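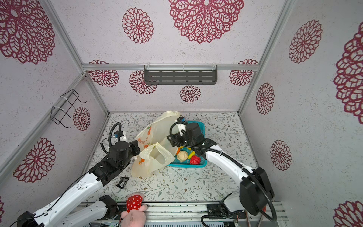 Bagging task, both arms over the table

Two arms, patterned walls: do I record again or keep what I have?

Posted in Learning from demonstration

Ngân Đoàn
Hello all. I am collecting demonstrations for a bagging task with two arms. The food toys start in the turquoise basket, and the goal is to put them in a plastic shopping bag. The left arm must take the bag and hold it open, and the right arm must pick the toys and drop them in. I teleoperate both arms myself, so every episode is done by the same person.

I have read the older threads on this site about bags, but most of them are about one arm with a bag that already stands in a holder. My case is different and I would like advice before I spend the whole of July on it.

My first doubt is the background. The walls have large dark red medallions and the table cover has a pattern of small leaves. I chose them on purpose, with the idea that a policy trained against a busy background will not depend on a clean one. Now a colleague at Aguiar tells me that I made a mistake, that one busy background is still one background, and that the policy will learn the flowers as landmarks. He wants me to change the covers every few days. Each change takes me most of a morning, and I must check the cameras again after.

My second doubt is the bags. They are thin and a little transparent, with orange print. When the left gripper closes on a bag, very often it takes both layers together and the mouth does not open. Then I release and try again. In some episodes I try three times before it goes well. Should I delete these episodes, cut out the failed attempts, or leave everything? The training code is the standard one that comes with Kostari, I did not modify it. It takes fixed chunks of actions and has no field to mark a segment as good or bad.

The plan is 3000 episodes in total, with images from both wrists and one fixed view. At the moment I have around 10 percent of it.

Thank you for your patience with my English.

Wistlow_bench
Your colleague is right about the background, but I think he asks for too much work. You don't need to change the whole cover each time. Divide your plan into blocks, and for each block choose one wall cover and one table cover from what you have. Even one plain set and one patterned set, mixed in all combinations, is much better than what you have now. Keep one combination completely out of training and use it only for testing. If the success rate falls a lot there, you will know your colleague was right about the flowers.

Please also move the basket and the bags between episodes. I looked at a lot of datasets where the person says "random positions" and then you overlay the first images and the basket is always inside the same small area. It happens because the hand of the person goes back to the comfortable place. Print a sheet with start positions, or let a small script tell you the position before each episode. Change the rotation of the bags also, and sometimes exchange which bag is in front.

About the retries, I would keep them. Recovery is valuable for the policy, since it will also take both layers sometimes and it needs to have seen a way out. But be careful with long pauses. If you stop to think for two seconds with the gripper closed and nothing moving, the policy learns to stop there and may never start again. We remove the still parts at the start, at the end and after a failed grasp. The motion of the retry itself stays.

One condition: a retry must end in success in the same episode. If you gave up, put it in a separate folder. Don't delete it, you may want it later to train a success detector.

gripper_tom
just use plain walls, much easier. and buy stiffer bags

Arthorpe Lab Notes
I agree with most of what Wistlow_bench wrote and want to add something about the bag itself, as we did a similar task last year.

The problem of two layers is partly a problem of how the bag lies before you begin. A bag that is bunched upward gives the gripper an edge to take. A flat one gives almost nothing. If you always prepare the bag nicely by hand, your success rate will look very good in your own recordings and bad when another person sets up the table. So write down how you reset. We had three ways of putting the bag: flat, bunched, and flat with the handles spread apart. We rotated them by the list and saved the name of the reset in the episode file.

Replace the bags on a schedule too. The plastic gets soft and wrinkled after many grasps, and then it behaves like a different material. We kept used bags for a part of the recordings and opened new ones for the rest.

For the drop, I advise that the right arm goes in slowly and opens low inside the mouth of the bag. From high up, round toys like the bun can hit the handle and roll away, and then you have an episode where the bag is fine but one toy is lost.

And try a training run now, with the part you have. Don't wait for the full number. Our first run showed us that one wrist view was useless because the bag covered it during the whole insertion, and we were happy to learn it early.

Ngân Đoàn
Thank you, this helps me very much. I will make the blocks and the list of resets first, and start a training tonight with what I have. About stiffer bags, I understand the suggestion, but thin bags are the point of the task so I must stay with them. I will write again when I have a result on the cover I keep out.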